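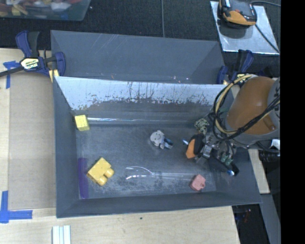
How to ask a public office for its records

Any person can write to a town, a school district or a county office and ask to see the papers it keeps. You do not need to be a lawyer, and in most states you do not need to explain why you want them. I have sent such letters for six years, first with a lot of mistakes. These are the steps I follow now.

1. Find the right office. A police report is with the police department, but the contract for the police cars may be with the city clerk. Call first and ask, "Who answers records requests?" Write down the name.

2. Read the law of your state. The name is different from place to place: open records, public records, freedom of information. Look for the deadline to answer, the fees, and the list of exemptions.

3. Describe the papers, not your question. The office must give you documents, but usually it does not have to write an explanation. "Why did the town choose Conerum?" is a weak request. "All bids and signed contracts for the parking system, from December until today" is much better.

4. Say how much you agree to pay. My friend Meenakshi Rajan did not write a limit, and she received a message that her 1,566 pages were ready, together with the bill. I put this sentence in every letter:

"Please contact me before you do any work that will cost more than $16."

5. Ask for electronic files. Often they are free, and you can search in them.

6. Send it by e-mail and keep a copy. Note the date when it was received. In my table the first line says: Zidon clerk, sent 5/22/24, 131 pages.

7. If some lines are blacked out, ask which exemption was used for each of them. Names of minors and medical details will normally stay hidden, and I do not argue about these.

8. If they refuse or do not answer, appeal in writing. The time for an appeal can be short, so check it on the same day the refusal comes. Keep the letter polite and attach your first request.

Questions about the sample letter can go to Anil Nambiar, who keeps this page.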